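Chapter 4
Choosing a Kit for Tabletop Work

Most people who work with robot arms in a shop, school or small lab did not build them. They bought a kit. The choice is often made quickly, from a list of numbers on a sales page, and the buyer then lives with it for years. This chapter goes through one such purchase from start to finish, using the Wardale tabletop kit as the main case. The Ikdale kit, which costs less and comes with a two-jaw gripper, is used for comparison in Sections 4.3 and 4.5.

The Wardale kit is sold in 2 versions. The 285 has a shorter reach and is meant to be clamped to a bench. The 301 has a longer reach and a heavier base. Both use the same controller and the same software, called Filip, so a program written on one will load on the other, although the joint limits must be checked first. Support for both is handled by the Keltesberg service office, by phone or by mail. Replies to our own questions took more than 4 working days, and that should be counted as part of the cost of owning the kit.

Before you read the price, write down the job. "Clean the table" is not a job in this sense. A job names the objects, says where they start, says where they must end up, and says how much help the arm may have. It also names the things on the table that must be left alone. Once this is written down, many of the numbers on the sales page stop mattering and a few begin to matter a great deal.

Small, light objects are a fair test of any hand. They roll when touched at the side, and a hand that closes too hard can push them away before it holds them. A sweeping job changes the problem again, with the arm working through a tool. Take a handful of crumpled tan paper balls and a wooden dustpan lying flat with its mouth toward them. The dustpan has a short, round handle, so the grip has to be planned as carefully as the sweep. Cables need a place in the plan too. Zip ties along the forearm hold some of them, but loops that hang at the elbow can reach a basket standing behind the arm, and the room they need should be added to the reach you ask the supplier for.

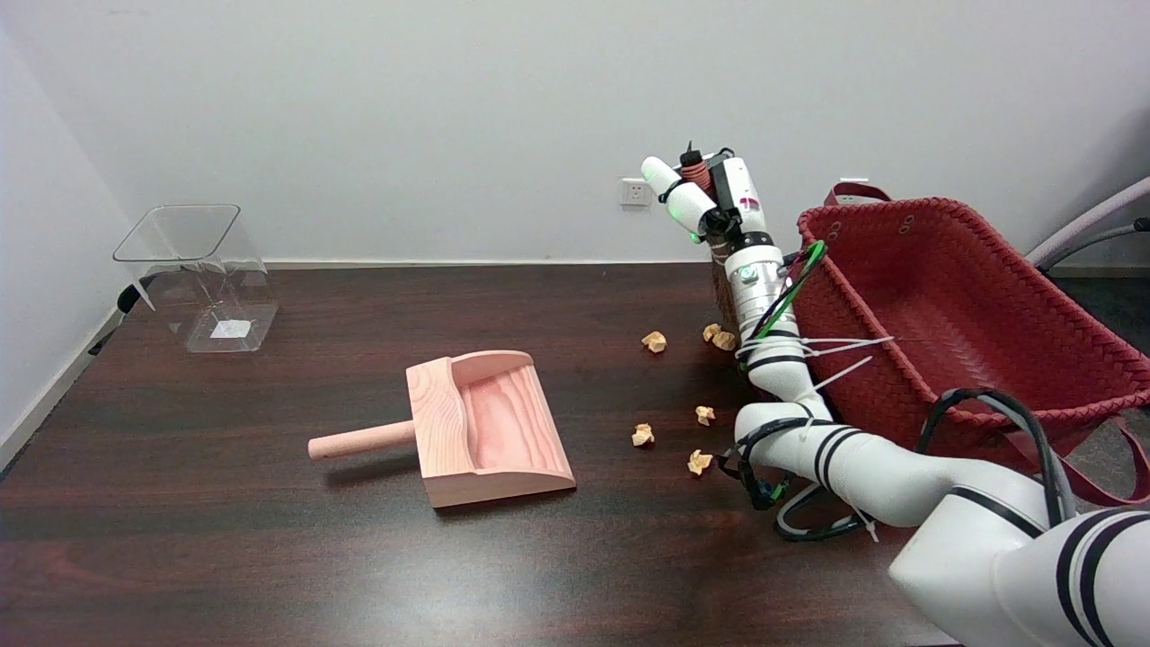
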